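Progress report to the Stisance programme board
Project Dobos: household textile handling
Prepared by Jolán Medve, 13/02/2023

The project asks whether a machine can yet fold and put away ordinary clothing in a furnished home. Work in this period dealt with printed garments handled on soft, patterned surfaces.

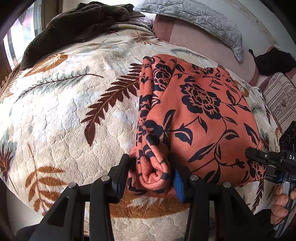
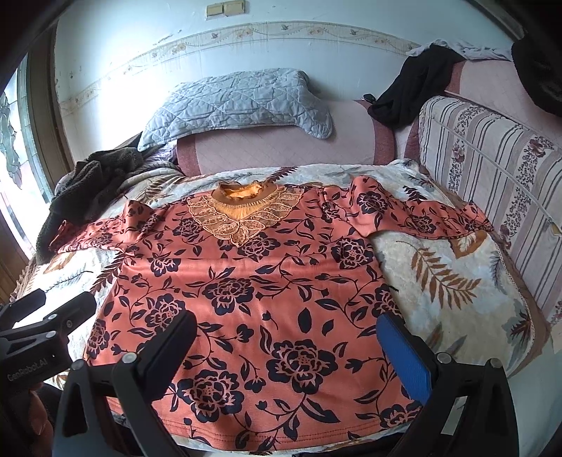 Figures 1 and 2. Orange cloth with a dark floral print on a leaf-patterned bed covering; the long-sleeved top in Figure 2 is spread out front side up.

The team collected 762 folding sequences in January, against a target of 500. Norbert Szűcs reports that towels are now folded to an acceptable standard without help. Long sleeves remain the main difficulty, and six garment types have been held back for further work. Where print lies on print, the software still loses the edge of the garment.

Our present view is that unattended use in the home cannot be recommended. The board is asked to approve a further 20 days of trials, to be led by Lilla Kerekes.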